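크리켓 배트 손질과 보관, 집에서 하는 방법

2022-04-28

윌로 배트를 새로 사면 바로 경기에 들고 나가고 싶겠지만, 대부분은 손질이 덜 된 상태로 팔린다. 포장에 '프리 녹킹'이라고 적혀 있어도 집에서 한 번 더 두드려 주는 편이 낫다. 동호회에서 배트를 손봐 주는 마르완 네이서(Marwan Nseir) 씨에게 배운 순서를 바탕으로, 집 베란다나 창고에서 할 수 있는 것만 적었다.

기름 바르기

생아마인유를 쓴다. 끓인 아마인유는 빨리 굳어서 맞지 않는다. 티스푼 하나 분량을 부드러운 천에 묻혀 타구면, 옆면, 아래쪽 끝에 얇게 펴 바른다. 스티커 붙은 자리와 손잡이의 실 감은 부분, 어깨의 이음새에는 바르지 않는다. 기름이 이음새로 들어가면 접착이 약해진다.

바른 다음에는 타구면이 위로 오게 눕혀 하룻밤 둔다. 세워 두면 기름이 끝부분에 몰린다. 다음 날 남은 기름을 마른 천으로 닦고 한 번 더 바른다. 표면에 보호 필름이 붙은 배트는 필름 위에 발라도 소용이 없으니 뒷면과 끝부분에만 바른다.

기름 묻은 천은 뭉쳐서 쓰레기통에 넣지 말 것. 저절로 열이 나서 불이 붙을 수 있다. 물에 적셔 뚜껑 있는 금속 통에 넣거나, 밖에서 펼쳐 말린 뒤 버린다.

두드리기

나무망치로 시작한다. 오르카노(Orkano) 망치를 오래 썼는데 머리가 둥글고 손잡이가 짧아 실내에서 쓰기 편하다. 처음에는 달걀 껍데기에 금이 갈 정도의 힘으로 타구면 가운데를 두드리고, 조금씩 세기를 올린다. 한 번에 28분씩, 다섯 번에 나눠서 했다. 하루에 몰아서 하면 손목이 아프고 힘 조절도 흐트러진다.

가장자리는 정면에서 치지 말고 45도로 비껴서 둥글려 준다. 끝부분과 뒷면은 두드리지 않는다. 아파트라면 배트 밑에 담요를 두 겹 깔고 낮에 한다. 담요가 없으면 허벅지 위에 올려놓고 해도 되지만 오래는 못 한다.
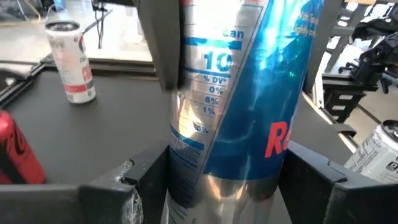
손잡이 그립을 갈 때는 원뿔형 그립 콘이 있으면 제일 쉽다. 콘이 없는 사람은 활석 가루나 베이비파우더를 그립 안쪽에 뿌리고 양말 말듯이 말아서 위에서부터 내린다. 헌 그립은 칼로 길게 자르면 되는데, 칼날을 얕게 넣어야 밑의 실이 상하지 않는다. 새 그립을 씌우기 전에 배트를 눕혀 둘 일이 많아서, 손잡이가 굴러가지 않게 양쪽에 무언가 받쳐 두면 좋다. 따지 않은 음료 캔도 무게가 있어 받침으로 쓸 만하다. 다 씌운 뒤에는 맨 위와 맨 아래를 테이프로 두 바퀴 감는다. 나자르(Najjar) 테이프는 여름에 끈적임이 배어 나와서 지금은 풀리에(Fulier) 천 테이프를 쓴다.

잔금이 생겼을 때

타구면에 생기는 머리카락 같은 실금은 흔하고 대개 그냥 써도 된다. 가장자리가 들뜨기 시작하면 목공풀을 이쑤시개로 밀어 넣고 클램프로 하루 조인다. 클램프와 배트 사이에 얇은 나무판을 대지 않으면 자국이 남는다. 풀이 마른 뒤 300번 언저리의 고운 사포로 결 방향만 따라 문지르고, 기름을 살짝 바른 다음 섬유 테이프를 붙인다. 손잡이가 부러졌거나 어깨까지 금이 갔다면 집에서 고칠 일이 아니다.

보관

자동차 트렁크와 보일러실은 피한다. 나무가 바싹 말라 다음 경기에서 갈라진다. 비 맞은 잔디에서 쓴 날은 끝부분부터 마른 수건으로 닦고 그늘에 세워 둔다. 드라이어는 쓰지 않는다. 골트덴(Goltden) 커버처럼 안감이 두꺼운 커버는 젖은 채로 씌우면 곰팡이가 생기므로 완전히 마른 뒤에 넣는다.

시즌이 끝나는 9월에는 그립을 벗겨 실 상태를 보고, 기름을 한 번 얇게 바른 뒤 옷장 안쪽에 눕혀 둔다. 공도 같이 닦아 둔다. 가죽공은 젖은 천으로 흙만 털어 내고, 실밥 사이는 헌 칫솔로 문지른다. 패드 끈의 벨크로에 낀 잔디는 촘촘한 빗으로 긁으면 빠진다.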